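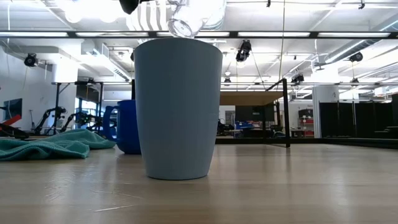
Jendstead presenta un método para que los robots aprendan a verter corrigiendo sus propios fallos

Alholm, mayo. Me han pedido que escriba yo la nota de prensa, así que va en primera persona y con menos corbata de lo habitual. Soy Areeba Bangash, llevo el grupo de manipulación de Jendstead y estoy contentísima, porque por fin podemos contar lo de Kim.

Kim es nuestro método de aprendizaje para tareas de verter. Suena a poca cosa (¡todos servimos agua sin pensarlo!), pero para un brazo robótico es un suplicio: la botella es transparente, las cámaras se confunden con los reflejos y el peso cambia a cada instante. Hasta ahora entrenábamos solo con demostraciones buenas. Kha Doãn propuso guardar también las malas, marcar el momento en que se torcían y pedirle al sistema que aprendiera a salir de ahí.

Grabamos 2591 demostraciones, y 1377 de ellas incluyen una corrección a mitad del movimiento. Gintarė Kļaviņa las revisó una por una — todavía no sé cómo le hemos pagado ese favor — y con ese material entrenamos el modelo que ahora presentamos. Lo probamos con 46 combinaciones de botella y vaso que no había visto nunca. En 18 de ellas el método anterior fallaba siempre, y Kim las completó todas al menos una vez.

También hay cosas que no salen. Los vasos muy estrechos siguen dando guerra, y si alguien mueve el recipiente cuando la botella ya está inclinada, el brazo tarda demasiado en reaccionar. Bảo Tăng está con eso ahora mismo y prefiere que no le pregunten por plazos.

«Lo que más me gusta es verlo dudar, retroceder un poco y volver a colocarse sobre el borde», cuenta Huệ Đồng, responsable de los ensayos. A mí también, la verdad, aunque los primeros días lo mirábamos todos con el trapo en la mano.

El artículo y los datos estarán disponibles en la web del proyecto. El siguiente paso será repetir los ensayos en el laboratorio de Wurberg, con otros brazos y otra iluminación. Si alguien de la prensa quiere venir a verlo, hacemos demostración el miércoles a las once, en la sala grande de Alholm. Basta con avisar antes a nuestro equipo de comunicación.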